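Helpers wanted for two-arm robot build, Brundura shared workshop

Evenings from July, unpaid, tea provided. Read to the end before you write in please.

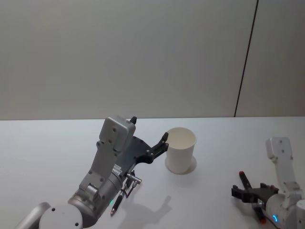
We need 2 more people on the Roro build, one for wiring and brackets, one who can write tidy Python and doesnt mind reading someone else's. Two arms on one table, both with grippers, and the aim is for them to do a small job between them without a person stepping in. At the moment the job is a plain paper cup and a marker, black with red ends. The left arm deals with the cup, the right one with the marker. Sounds easy. The timing between the two is where we keep losing evenings — also the bracket on the left wrist, full of screw holes, which wants redrawing before we hang anything else off it.

What you'd be doing
Rewriting the handover code (currently 151 lines, most of them mine, sorry)
Redrawing and cutting brackets, mild steel or ali
Cable runs. Lots of cable runs
Keeping the Bririne log up to date after each session

What we'd like
Some time spent on a build of your own, any sort, finished or not
OK with a hex key and a multimeter
Able to do one evening a week for around 14 weeks, 6 pm start
Over 18, workshop rule

No degree needed, no robot experience needed for the bracket side. Kuhlmann bench is booked for us so tools are there, bring your own laptop and safty glasses if you have them. Travel not covered.

To apply — short note at the workshop desk or through the Brundura noticeboard, put RORO at the top. Say which of the two places you want and what you last built. Photos welcome, CVs not needed. Places go as soon as we find the right people so dont hang about.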